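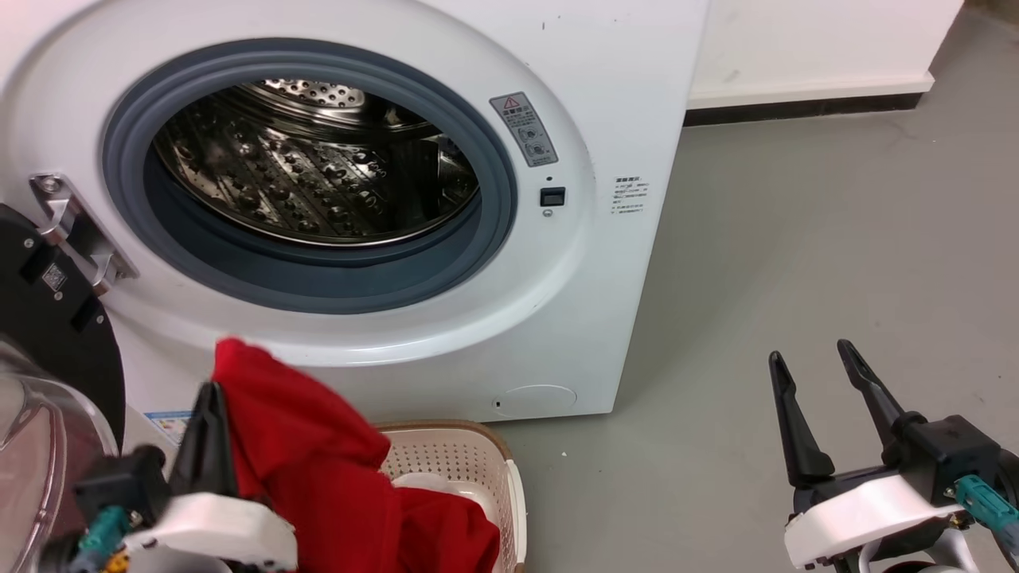
Morris Small Pets Club
Minutes of the meeting held on March 13, 2018

Present: Aliki Stergiou (chair), Periklis Karras, Antigoni Alexiou, Surachet Chaimongkol
Apologies: Kyriaki Theodorakopoulos

1. Minutes of the last meeting
Agreed and signed.

2. Rehoming
Three ferrets remain with Antigoni. Two are to go to a family in Sistus once the hutch has been checked. The older one, Cesex, is on eye drops and stays put for now. Periklis asked whether the adoption form could be cut to one page. Antigoni to draft.

3. Vet costs
The bill for the winter came to £300. Surachet thought the nail clipping should not have gone through the vet and offered to do it himself. Agreed.

4. Bedding
Fleece liners are wearing thin. Aliki to order 7 more, dark colours. Members are reminded to shake out hay before washing.

5. Summer show
To be held in July at the Muvanier hall. The hire fee is £200, with tables included. Rabbits and guinea pigs in the morning, ferrets after lunch. Kyriaki had written to say she would judge the rabbits again.

6. Any other business
The spare carrier is still missing. Periklis to ring round.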